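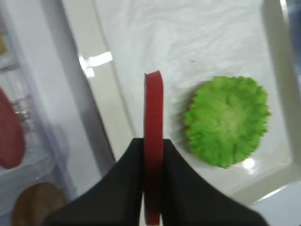
Tray one, the red slice in the grip and the lettuce already on the white.

The club's entry was registered as Listia, and the task sheet from Fillton allowed it 32 attempts. A placement scored if the piece lay flat inside the tray. A piece on the rim scored nothing.

I kept the log. The second-years from Camdale had written the grasp routine and I had written the part that decided when to let go, so any fault after closure was mine.

Attempt 7 was a tomato. The fingers closed low on the disc and held it on its edge. The release height in my file was 1,274, in encoder counts, and had been since June. At that height a slice stood for a moment and then fell whichever way it liked. On attempt 4 it had rolled over the rim and off the bench, and the judge had written a nought without looking up.

The others wanted 1,433, which was lower. It was also untested. I said so, and was asked what I thought the remaining attempts were for.

I changed the number. The arm went down further than I had ever let it go, far enough to crease the lining, and stopped. I had my hand on the stop button. The fingers opened. The slice leaned left, against one finger, and as the wrist rose it slid down the black face and lay flat.

The judge wrote a one.

I entered the value in the log, with the time, 11.40, and under "reason for change" I put "team decision" – then crossed it out and put my initials. The arm was already on its way back for the bun.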